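Aus der Werkstatt: Neues vom Greifer

Wer im Juli abends in der Gemeinschaftswerkstatt in Rosow vorbeigeschaut hat, kennt das Geräusch: ein kurzes Klacken, dann ein Seufzer. Das Klacken stammt vom Handgreifer, der Seufzer von Jade Catterall, die das Projekt Fikisine vor einem halben Jahr mit den Worten »Das wird eine Kleinigkeit« angemeldet hat. Inzwischen belegt die Kleinigkeit zwei Regalfächer und einen eigenen Ordner auf dem Vereinsrechner.

Zum Stand der Dinge. Der Greifer ist die handgeführte Hälfte des Vorhabens. Man macht mit ihm vor, was der Arm später nachmachen soll, und der Arm steht noch halb verkabelt im Nebenraum und wartet auf ein Netzteil. Also üben wir vorerst ohne ihn. Die Backen sind Fassung 6, schwarz gedruckt, an der Spitze abgeschrägt, mit flacher Innenseite. Fassung 4 hatte eine gewölbte Innenseite, die auf dem Bildschirm sehr elegant aussah und in der Praxis jede Schraube quer durch den Raum schoss. Eine davon suchen wir bis heute.
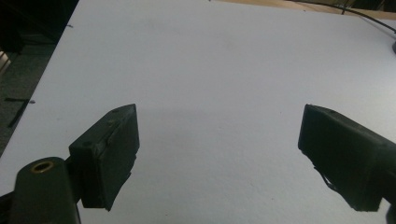
Mehr Ärger als die Backen haben uns die Gewindeeinsätze gemacht. Messing, mit dem Lötkolben eingeschmolzen, eigentlich eine Sache von Sekunden. Wer dabei aber nebenher Kaffee trinkt, bekommt einen schiefen Einsatz und darf das Teil noch einmal drucken, vier Stunden lang. Der Verfasser dieser Zeilen hat das dreimal ausprobiert und kann das Ergebnis bestätigen. Seitdem hängt am Lötplatz ein Zettel von Jade, auf dem nur »Tasse weg« steht.

Bei der Öffnungsweite gab es Streit zwischen der Fraktion, die Dosen greifen will, und der Fraktion, die erst einmal überhaupt etwas greifen will. Durchgesetzt hat sich die zweite. Gespeichert sind bisher 458 Durchgänge, fast alle mit Holzklötzchen, ein paar mit einer Kastanie. Jade hätte gern 2.000, die Gruppe in Preltcombe, mit der wir die Druckdateien austauschen, spricht von 4.000. In Preltcombe hat man offenbar keine Familie.

Was noch fehlt: Die Innenseiten brauchen einen Belag, der nicht nach zwei Abenden abblättert. Moosgummi war zu weich, Fahrradschlauch hielt gut, roch aber so, dass die Nähgruppe um ein Gespräch gebeten hat. Wer Silikonmatte in dünn übrig hat, lege sie bitte ins Fikisine-Fach und nicht daneben – daneben gilt in dieser Werkstatt als Müll. Außerdem suchen wir eine ordentliche Zugentlastung für die Kabel und jemanden, der die Anleitung zum Whiteley-Regler gelesen hat. Bis zum Ende, meine ich. Die ersten drei Seiten kennen wir alle.

Geübt wird weiterhin ab 19 Uhr am großen Tisch. Vorkenntnisse sind nicht nötig, ruhige Hände wären schön.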